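How can the economy be growing if I feel poorer?

Thulani Chauke
I hope somebody patient can help me with this one. The finance people on the radio Thursday were very pleased that the economy grew again, and I'm glad for them, but my pay at Varnell hasn't moved and my rent just went up by 50 a month. Are they measuring something different from what I live on?

Lesego Magagula
Yes, they are, and it's a good thing to ask! The headline figure adds up everything the whole country produces. If the population grows faster than that total, each person's share shrinks — so look for the "per person" number, usually a few pages in.

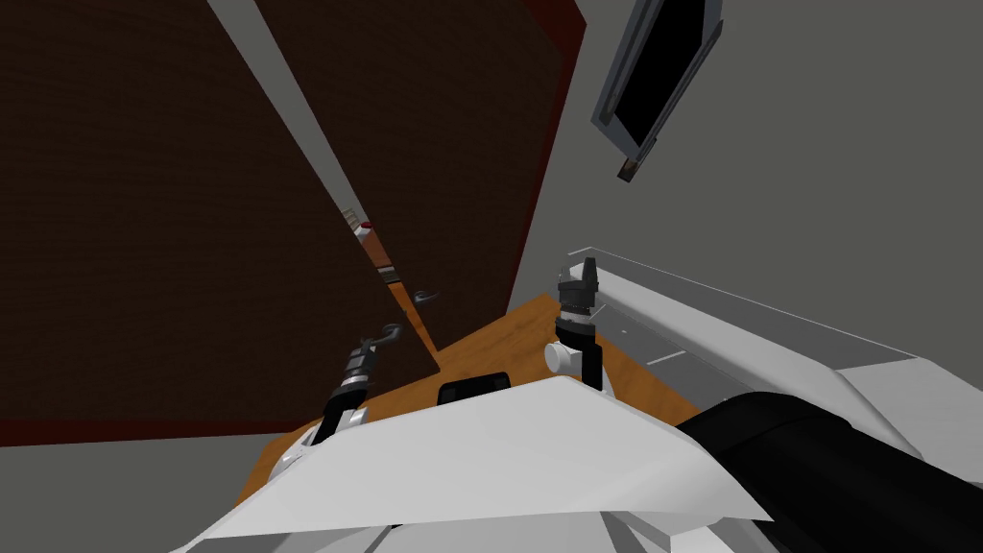 Then check whether prices have been taken out, and see what wages did over the same months. I went years reading only the first page myself, so please don't feel silly.

Jacobus Ngubane
They're all lying. My groceries were 199 last week.

Related
Is a budget surplus always good news?
What counts as unemployed?
Why did my rate go up in September?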